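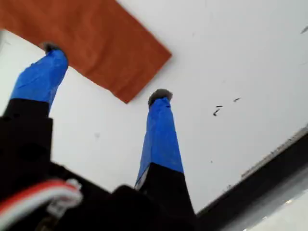 Blue tape, creased, over a white tabletop.

May 11, 2020

Thread on pressure-sensitive tape: why it sticks, why it stops sticking, and why it leaves a mess on your window frames. I worked on coating lines in Skovville for a long time and still get asked about this every time someone paints a room.

1/ Tape adhesive doesn't dry or cure when you apply it. It is a very soft solid that flows a little under pressure. It stays in that state for years if the maker got the recipe right and you store it properly.

2/ Two numbers matter on a data sheet. Tack is how fast it grabs. Peel is how hard you have to pull to get it off. People assume they move together. They don't. There are tapes that grab instantly and come away clean, and tapes that seem useless for an hour and then take the paint with them.

3/ A third number, shear, tells you how long the tape holds a load that hangs straight down along the surface. Household rolls almost never print it. If you are taping something heavy to a wall, shear is the one you wanted.

4/ Peel goes up with time. This is the part that catches people. The adhesive keeps creeping into the small pits in the surface, the contact area grows, and the tape you put on before lunch is a different tape the next week.

5/ That's what the "days" figure on painter's tape means. It is the time the maker is willing to promise clean removal, indoors, out of direct sun, on a sound surface. Change any of those and the figure is gone.

6/ Sun is the worst of them. UV breaks rubber adhesives down into something gummy first and brittle later. A south-facing window can use up the whole allowance in a weekend in summer.

7/ Rubber versus acrylic. Rubber adhesives have high early tack, cost less, and age badly in light and heat. Acrylics start slower, cost more, and last. Roll labels often don't say which you have. The data sheet will, usually in the first paragraph.

8/ Color tells you very little. Blue generally means painter's tape in US stores, but there is no rule behind it. I have two blue rolls in the drawer from different makers and the adhesives have nothing in common. Read the core or the wrapper.

9/ The backing matters as much as the glue. Crepe paper has tiny folds pressed into it so it can stretch around a curve. The crepe is also why paint bleeds under cheap tape. Each fold is a small channel if it isn't pressed flat.

10/ So press it flat. Thumbnail, plastic card, putty knife held at a low angle. Pressure does more for a clean edge than an expensive roll does. I tested this on a scrap door with Fulto standard grade and Fulto premium grade. Pressed standard beat unpressed premium on every strip.

11/ Film tapes (vinyl, polyester) give a sharper line because there is no crepe. Vinyl also stretches well around curves. The trouble is that stretched vinyl wants to go back to its old length, so the ends lift overnight. Lay the last inch down with no tension at all.

12/ Creases. A crease across the tape is cosmetic on a flat run. A crease that reaches the edge is a leak. If you are masking for paint, lift that piece and lay it again. If you're bundling or wrapping something, leave it alone.

13/ Temperature. Most general-purpose adhesives are happiest being applied in a warm room. Cold makes the adhesive stiff and it never wets the surface properly. We had a run of complaints one February from a site in Clekcombe, all of them "bad tape." The tape had spent the night in an unheated van.

14/ Warming the roll helped. Warming the wall would have helped more. The adhesive takes on the temperature of the surface almost at once — there is very little mass in a layer that thin.

15/ Surface energy, short version. Water beads up on some plastics and spreads on others. If water beads, tape will struggle too. Polyethylene and polypropylene are the usual offenders. Glass, metal and most cured paints are easy. Silicone is close to hopeless.

16/ Fresh paint is its own problem. Dry to the touch is a long way from cured. Latex can need weeks before it will take tape without lifting. If you can't wait, buy the delicate-surface grade, test a hidden spot, and leave it on for the shortest time you can manage.

17/ Removal angle. For painted walls, pull back on itself at a low angle and go slowly. Pulling straight out concentrates the force on a narrow line, and that line is where the paint lets go.

18/ Speed matters more than angle. Peel force rises with speed on nearly every tape I have measured. Our standard bench test pulled at 300 millimeters a minute, which feels slow if you do it by hand. Most people peel far faster than that and then blame the wall.

19/ If the tape is tearing or splitting as you pull, stop. The glue is now stronger than the backing. Warm it with a hair dryer on low, wait 10 seconds, try again from the other end.

20/ Residue. Try the tape itself first: dab a fresh piece on the leftover glue and lift. It works on rubber adhesives more often than you would expect. Next, mineral spirits on a rag, with a test patch. Citrus cleaners are fine but leave an oil film, so wash with dish soap before you repaint.

21/ Don't scrape old residue dry. You will polish some of it into the surface and scratch the rest. Soften, wait, wipe.

22/ Storage. Flat on its side, in a closed bag, away from the boiler. Standing a roll on its edge on a dusty shelf picks up grit along the sides, and that grit ends up under your paint line. A nick in the edge of a roll will start a tear on every single turn.

23/ Old rolls: check the first few turns, throw those away, try again. The outside ages much faster than the inside. I have rescued plenty of rolls that looked finished.

24/ Humidity gets less attention than heat, and paper backings do care about it. Our test room was held at 50 percent. The warehouse at Pacheco was logged at 85 percent for most of one summer and the crepe came back limp and curled. The adhesive was fine. The rolls still got scrapped.

25/ How much of this scales? Quite a lot. A coating line lays adhesive on a wide sheet, winds it into a jumbo, and slits it later. One of ours carried 2,000 meters per jumbo. A streak from a bit of dirt on the coating head runs the full length, and once slit it ends up in one narrow set of rolls. That's how you get a single bad roll in an otherwise good box.

26/ If you get that roll, send it back with the core. The lot code is normally printed inside. Without it the plant can't trace anything and you will get a polite refund and no answer.

27/ Duct tape, since it will come up: heavy rubber adhesive, cloth scrim, polyethylene face. Good for short jobs. Poor in heat, poor on actual ducts, and terrible to remove after a year. For ducts buy the foil tape.

28/ Electrical tape is vinyl, and it should be stretched as you wrap it, except for the last turn. Overlap by half the width. It isn't a splice and it isn't strain relief.

29/ Double-sided foam tape: most failures I've seen were skin oil or dust. Wipe with rubbing alcohol, let it flash off, press hard, and leave it unloaded overnight — the bond builds for a day or more.

30/ A few replies asking which roll to buy for trim. Medium-tack crepe, acrylic adhesive, slightly wider than you think you need. Pull it while the last coat is still a little soft, or score the edge with a sharp blade if you missed the moment.

31/ Wallpaper and tape is a separate thread. I need to dig out the peel charts first.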